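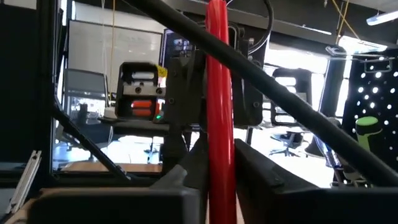

Derinance Film Society
Minutes of the programming meeting, 30th July

The meeting opened at 10:15 in the upstairs room. The chair took the chair's report as read. Apologies were received from two members. The minutes of the previous meeting were approved with one correction: the rental fee for the opening title was for two screenings, not one.

1. Matters arising

The projector lamp has been replaced and the old one returned to the supplier. The license for outdoor screenings has still not come through. The secretary will call the city office again.

2. Fall season

The draft schedule was gone over title by title. The members agreed to keep the Friday slot for new releases and the Sunday matinee for older films. The Grellier retrospective will run over three weekends in place of four. The fourth weekend had only the television film, and the print on offer has no English subtitles.

There was a long discussion about the Tudose double bill. Two members felt that the second film is too slow to follow a two-hour drama and that people will leave at intermission, as they did last year. Others said the films were made as a pair and should be seen together. It was agreed to show both on one ticket, with a 25-minute break, and to start at 6:30 instead of 7:00. The running time of the second film is to be checked against the distributor's sheet, which gives two different figures.

The musical comedy proposed in January was dropped from the list. The distributor wants a flat fee and will not consider a share of the door.

A member asked again for a late-night horror screening. Left open until the hall's closing hours are confirmed.

3. Budget

The film rental budget for the season is $3,250. Of this, $1,000 is set aside for the Grellier films and $700 for the Tudose double bill, including shipping. The remainder covers the Friday and Sunday titles. Ticket prices stay the same. Student tickets will be sold at the door only.

It was proposed to raise the price of the season pass. The motion did not pass. It may be brought back at the annual meeting.

4. Ticketing

The trial of Flonix for online booking was discussed. The members who worked the door said the printed list was easy to use, but that late bookings did not show up on it. Some people had to be let in on their word. The booking cutoff will be moved to two hours before each show and the list printed after that. The trial continues to the end of the season.

Refunds: the current rule stands. Full refund if a screening is canceled, exchange only in other cases.

5. Program notes

Notes are to be kept to one page per film. Several of last season's gave away the ending, and there were complaints about this from the audience. Writers are asked to stick to the first half of the story and to list the main cast, the cinematographer and the composer. Copy is due two weeks before the screening. The notes for the Grellier weekends will be printed together as one folded sheet.

6. Other business

The sound in the back rows was reported as weak during quiet dialogue. The left rear speaker will be tested before the next show.

The poster for the fall season was shown in two versions. The version with the larger dates was chosen. The spelling of the second Tudose title needs to be fixed before it goes to print.

A request from the high school drama club to use the hall for a short film evening was approved, subject to the hall's own terms.

Meeting closed at 12:05. The date of the next meeting will be sent out by email with the final schedule.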